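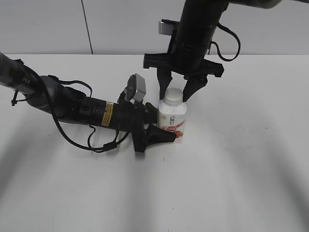
Home | Products | Support | Training | Contact

Setting Up a Two-Arm Bottle Opening Routine with the Van Rooij Dual Workcell Kit

Revised 23/07/2025

This guide is intended for customers who have taken delivery of the Dual Workcell Kit and completed the mounting and power-up procedures in the installation manual. It explains how to configure one arm to hold a small capped bottle while the other works at the cap. Operators should have completed the introductory training module offered at our Rernville or Nollville centre.

Before you begin

Confirm that both arms report the same firmware version in the Oncombe console. Clear the tabletop of tools and loose fasteners. Check that the cable loops on each arm hang freely through the full range of the wrist, and re-seat any clip that pulls tight. Light-coloured bottles on a white surface can be difficult for the wrist cameras to separate from the background, and the exposure should be set manually in the Vision tab before any teaching is attempted.

Step 1 - Assign the roles

Open a new project and select Paired Task. Designate the side-mounted arm as Holder and the overhead arm as Actor. The roles may be exchanged later, but taught positions will be discarded when this is done.

Step 2 - Teach the holding position

Place a sealed bottle upright near the centre of the table. Guide the Holder in at a shallow angle until its fingers are on either side of the body, below the shoulder. Close the gripper at the lowest force setting and increase it one increment at a time. Thin-walled plastic will deform if the force is raised too quickly. Save the position as HOLD.

Step 3 - Teach the approach

Bring the Actor down from directly overhead with its fingers open and pointing at the table. The fingers should straddle the cap without touching it. Save this position as READY, then lower the arm until the fingertips are level with the ridged portion of the cap and save again as GRIP. The console requires a clearance of 3 mm between the two arms at every saved position and will display an amber notice where this is not met.

Step 4 - Set the turn

In the Motion tab, select Rotate and Lift. The wrist will turn, release and return until the cap is free. Limit the first trial to 2 turns at reduced speed, with one hand on the stop control. Caps with a tamper band generally need a higher closing force on the first turn only.

Step 5 - Run and log

Run the routine with empty, re-capped bottles before using filled product. The log stores the last 1000 cycles and may be exported as a spreadsheet. Should the bottle rotate with the cap, return to Step 2 and adjust the Holder before changing any value on the Actor.

Service and replacement parts

Replacement finger pads are supplied in sets of 3 and may be ordered through the parts desk. Customers with a service agreement are entitled to a calibration visit each October - bookings are made through the Nollville office.

We use cookies to improve your experience on this site. Accept | Manage preferences

© Van Rooij. All rights reserved. | Contact us | Back to top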